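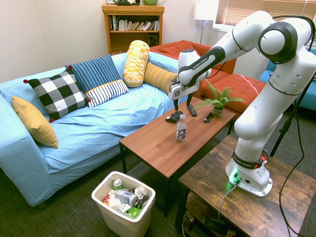
*Coffee table, reddish-brown woodgrain top, thin black metal legs.*

## About Pustach Timber Finishing

Pustach is a furniture finishing and restoration workshop. We strip, repair, stain and recoat household and commercial timber furniture, and we supply matched coatings to joiners and cabinetmakers who do their own spraying. The business was started by Ismail Samir in a single rented bay and now occupies 2 adjoining units on the same site. Unit 2 holds the spray booth and drying racks. Unit 3 holds the stripping area, the bench room and the colour room.

### What we work on

Most domestic jobs are tables, chairs, sideboards and bed frames. Commercial work is mainly restaurant tops, reception counters and library shelving. We accept solid timber and veneered board. Veneer is measured at an exposed edge before any sanding is quoted. Where the remaining face is too thin to sand, we offer a chemical strip or a tinted recoat over the existing film.

We do not take on upholstery, cane work, outdoor decking or floors. Upholstered chairs can be accepted for frame work if the covers and padding have been removed before delivery.

### Coatings

Four systems are kept in stock:

- **Hardwax oil.** Two coats, buffed. Low sheen, repairable in patches. Suited to dining tables whose owners are willing to re-oil them.
- **Water-based polyurethane.** Three coats, sanded between coats. Little yellowing. Our default for light timbers.
- **Two-pack polyurethane.** Sprayed only. Used on bar tops, counters and other surfaces that are wiped down many times a day.
- **Shellac.** Brushed or padded by hand. Used on older pieces where the original finish was shellac and the owner wants it kept that way.

Nitrocellulose lacquer is available on request for matching existing sets. Turnaround is longer, as the booth has to be cleaned out before and after.

### Colour matching

The colour room holds 202 reference panels on oak, ash, walnut, beech, blackwood and Tasmanian oak. Each panel is cut into a coated half and an uncoated half and labelled with the stain, dilution, number of coats and topcoat. Panels are stored in the dark and remade when they drift from the recorded reading.

Matches are assessed under a daylight lamp and again under a warm household lamp. Some red and brown stains agree under one and not the other, so we ask customers to tell us what lighting the piece will sit under. A sample on offcut of the same species is sent for approval before the job goes into the booth. Work does not start until the sample has been signed and returned.

### Trade supply

Our trade coatings are sold under the Trevus name. Trevus stains are mixed to order from the same base concentrates used in our own booth, and the batch number on the tin refers to a retained sample. Retained samples are kept until the batch has been fully sold and for 100 days afterwards. Trade customers can quote the batch number when reordering.

Abdel Rahman Joinery and Suster Interiors have held trade accounts with us since the colour room opened. Both send in bare components for finishing as well as buying tinned product.

### Training

A short finishing course runs each June for apprentices in joinery and cabinetmaking. It covers surface preparation, grain filling, spray gun set-up, film thickness and defect diagnosis. Participants bring their own respirator and must have been fit tested for it. Places are offered to trade account holders first.

### Quotes and delivery

Send dimensions, species if known, and photographs in daylight of the top, one leg and any damage. Quotes are itemised by stripping, repair, colour and topcoat. A written quote may change after inspection if we find a silicone polish, woodworm or an earlier repair that has failed, and we will call before going further.

Pieces can be dropped off at Unit 3 by arrangement. Glass tops, drawer contents and loose fittings should stay at home. Newly coated tables can be used lightly on return, but hot dishes, cloths and rubber-footed objects should be kept off the surface for the curing period written on the job card.

Page updated 2 February 2026.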